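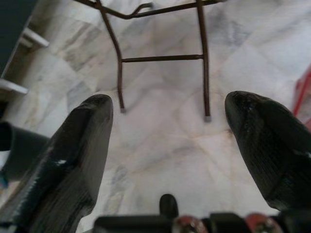
Gripper's-eye view of a marble floor, from the Vello home tests.

I've been hanging around robot labs long enough to have a favorite lab floor (gray epoxy, with tape marks left over from every project since the building opened). So when the Vello team told me their newest result came out of furnished living rooms with shiny tile and a TV console full of dolls, I wanted to hear all about it!

The short version: a small group working under the name Vello has a new way to decide which practice runs a robot should learn from. People usually collect a big pile of demonstrations, throw all of it at the model and hope. Vello does a first pass with only 50 runs per task, lets the robot try, and then looks at where its two kinds of cameras disagree. There's one near the gripper, which gets very close to things and loses the room, and one up at the head, which gets the room and loses the fingertips. When the two views lead the model to different guesses about where the hand should go next, that moment gets flagged, and the next round of practice is aimed right at it.

I like this a lot, partly because it's so cheap to do. You don't need a new robot. You need to keep both views and be willing to go back for more runs in the spots that hurt.

And the numbers are pretty nice. With 700 runs picked this way, the team says its model matched one trained on 2000 runs collected the ordinary way, on a set of 6 household tasks. Picking up things near furniture legs got the biggest boost. Opening drawers barely moved, and the team says so right in the write-up (more of that, please).

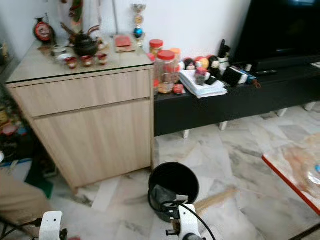 VOSTARI, 6 January 2022 - I got Itsuki Aoki, who ran the home tests, on a call this morning and asked why furniture legs, of all things. Aoki laughed and said thin legs are miserable for a close-up camera. "You get two rods and a lot of floor, and the model has no idea if it's under a chair or next to a shelf," Aoki told me. "From the head you know where you are, but then the gripper itself can hide the spot you care about."

Polished tile makes it worse, apparently. Reflections slide around as the arm moves, and the early models kept treating them as edges. Aoki's team tried filtering them out by hand, gave up after a couple of weeks, and let the disagreement score do the sorting. Most of the flagged moments in the tiled rooms had a reflection or a table edge somewhere in them.

I also asked about cabinets like the one with the teapot and the little red cups, because my palms sweat just thinking about a robot near my own shelves. None of the 6 tasks involve tea sets, Aoki said. The team kept to floor-level pickups, bins and drawers for this round.

A few things I'd still like to know. All the tests used the same type of arm, so it's anyone's guess how the method does on a different one. The scoring step also takes almost a full night of computing between rounds, a long wait if you're borrowing time in a home. And I'd love to see somebody outside the group run it.

That last one may happen soon. Plelum, which makes the software Vello uses to line up the camera views, plans to add the scoring step to its next release, and Aoki hopes to put out the flagged runs in May. I've already asked for a copy.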